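Workshop tips: two arms, one table and a heap of washing

If you've been following our build in the shared workshop at Lituvstead, you'll know it's called Lui, and that Lui is meant to fold laundry. There are two arms, one table and a bin of clothes, and a whole lot of small lessons I wish I'd had written on a card before the first bolt went in. So I've written them on a card! It's a long card. Most of it will suit any small bench build with moving arms, even if you never go near a tea towel.

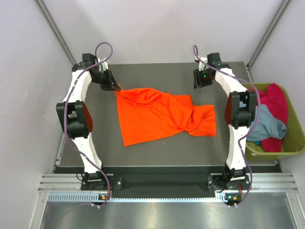 Posted in Workshop Tips by the Climavden bench crew, September

Start with the rail, because everything hangs off it. Both arms on Lui bolt to the same set of aluminium extrusion along the front edge, and I can't recommend that enough. If you fix each arm to its own bit of bench, you'll spend your evenings chasing the gap between them. On one shared rail you measure once, nip up the bolts, and the two bases stay square to each other. Put the bolts in finger tight, check with a straight edge along both plates, then tighten in a criss-cross, a bit at a time.

Mark where the plates sit with a paint pen. When you take an arm off (and you will), it goes back on the same line and you skip half the setup.

Cables next. Leave slack at the wrist, more than looks tidy. Our first go had everything pulled in neat and flat against the links, and it was gorgeous for a whole evening until the wrist turned the other way and yanked a plug. Now we let a loop stand up above each wrist and run the rest down the outside of the arm, away from the cloth. Move the arm by hand to every far corner with the power off and watch the loop the whole way. If it goes tight anywhere, add more.

Choose a dull, dark table top. A matte grey is lovely for this, as bright washing shows up on it from across the room and the lights don't bounce back at the cameras. Wipe it with a barely damp cloth and skip any spray polish, which leaves a slick patch, and then the cloth skates off when an arm gives it a tug. Pale panels at the back and sides are well worth the fuss too. They spread the light around and hide all the clutter on the neighbouring benches.

Practise on the loudest colour you own. Orange is my pick! We began with navy socks and black T-shirts, and half the time we couldn't tell cloth from finger on the screen.
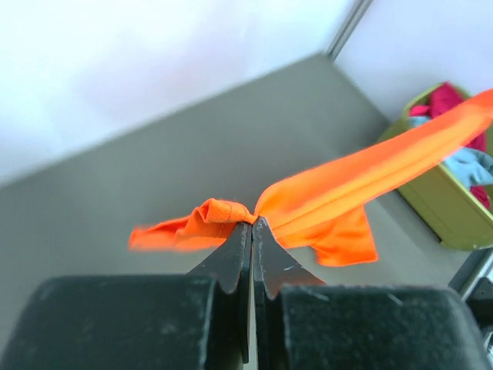

A reader going by Drorkinel wrote in after the last post to say that we were squeezing far too hard. Thin fabric wants only enough grip that you can just slide it out with your own hand, and if it leaves a crease you can feel with a thumbnail, back the force off and try again. Drorkinel also does every test on an old pillowcase before letting the grippers near anything with a collar.

Good advice, and I've taken it on board. We dropped the force by 3 steps that same night and the pillowcase came up beautifully. My own addition would be to test with one layer, then two, then a hem, because a setting that's kind to a hem can let a single layer slip.

While you're down at that end, have a look at the fingers themselves. Narrow tips are terrific for picking an edge up off a flat table, but they need to meet evenly. Close them on a strip of paper and pull. If it swings to one side as it comes out, the tips aren't parallel, so loosen the screws, close the jaws gently, and tighten them again while they're shut. Run a fingertip along every edge as well. Any burr will catch a thread, and a few strokes with fine wet-and-dry paper will sort it out.

Scuffs on the outside of the fingers don't bother me. Bare patches happen when you work close to a table. I do care about the inside faces, and those get a wipe with a dry rag before each session, as lint builds up there faster than you'd believe.

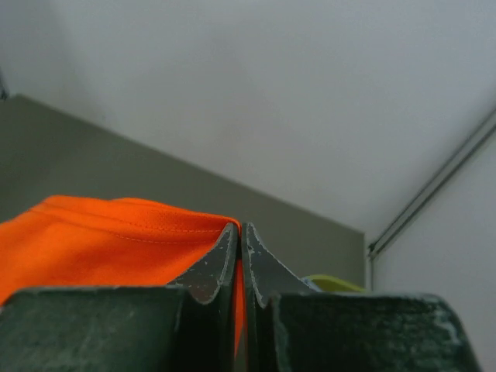

Seams are your friends, by the way. A stitched edge is thicker and stiffer than the cloth around it, so it stands up to a pinch and holds its line when you lift. If you're guiding the arms by hand to show them a fold, grab near a hem whenever there's one handy. Go in from above, close slowly, lift a little, and wait a moment before you travel. Rushing the lift was our worst habit by miles.

A few odds and ends from the back of the card:

Keep the laundry bin right beside the table and always in the same spot. A bit of tape on the floor of the rig does the job.

Take jewellery, drawstrings and zip pullers out of the mix early on. Add them back once plain cloth is going well.

Write down your run numbers. Ours go in an exercise book, and run 3932 is the first with a gold star on it (a bath towel, in thirds, edges together, oh what a night).

Use 6 garments in a practice load at most. We tried 19 once and spent more time untangling than folding.

Check the base bolts at the start of every session. The arms give them a good shake, and a loose plate feels just like a software fault until you put a spanner on it.

Keep the stop button where your left hand rests. Then go and make a cuppa before you change any settings. I've rescued more good runs with a cup of tea than with a screwdriver.

Next up is fitted sheets. Send us your tips, please, we're going to need them!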